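Clurkeo hardware list
Subject: Re: Dell tower strip-down, what to keep and in what order
Date: 5/16/21
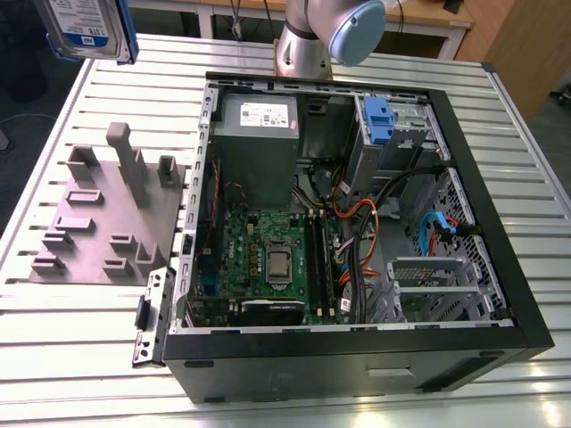
Replying to the order of work first, then the parts question further down.

> We have nine of these Dell towers to get through at the Ospina
> store before the end of May. Side panel comes off without trouble.
> Do you take the power supply out first or the motherboard? Last
> time I started with the supply and ended up fighting the loom. Also,
> is it worth keeping the SATA cables, or do they go in with the
> scrap copper?

Lay the case on its side with the open face up and leave it that way until the board is out. Mains lead off, then hold the power button in for a few seconds to drain what is left in the supply.

I take the cables first, then the cards, then the drives, then the board, and leave the supply until last. The loom is what makes the job slow. On this model it comes away from the supply in two directions, with one run passing down beside the board and another coming out from under the drive cage and looping back towards the memory slots. If you unscrew the supply while both are still plugged in, it hangs on its own wires and pulls on the board headers.

Press the latch on the main power plug fully before pulling. If it will not move, rock it along its length, never across. I have had one board flex enough to lift a pad, and it failed the memory test afterwards.

The blue plastic latch on the drive cage is worth some care. They go brittle, and a cage without one has to be held with a screw and a bit of packing. Push it with a thumb. A screwdriver will mark it or snap it.

> The processor is staying put on the ones with memory slots
> already empty, is that right? The Drornach sheet says to pull it.

The Drornach sheet was written for boards going to scrap. If the board is going back on the shelf as a working spare, leave the processor in its socket with the bracket closed. It protects the contacts and saves a job later. Mark the bag "CPU fitted, no RAM" so that the next person does not open it to check.

If the board is scrap, open the bracket, lift the processor straight up by its edges and put it in a tray. Do not put it loose in a tub with the screws.

On SATA cables: keep them, whatever the colour. Red or blue makes no difference electrically. Throw out any where the metal clip has gone or where there is a hard crease near the plug. Coil them loosely and bag them in fives. We have more than 300 on the shelf at Zerneck already, so there is no need to post any over.

Expansion slot covers should stay with the case if the case is being kept. We are always short of them, and a case with open slots does not cool as it should. If the case is going, take the covers off and put them in the tin marked "brackets".

Power supplies: do not open them. Copy the rating from the label on to the sheet, test, and put a dated sticker on the plain side so the maker's label can still be read. Anything that fails goes in the electrical waste cage whole.

Please send the filled-in sheet to the list when the first two towers are done. I would like to see the board part numbers before you start on the rest.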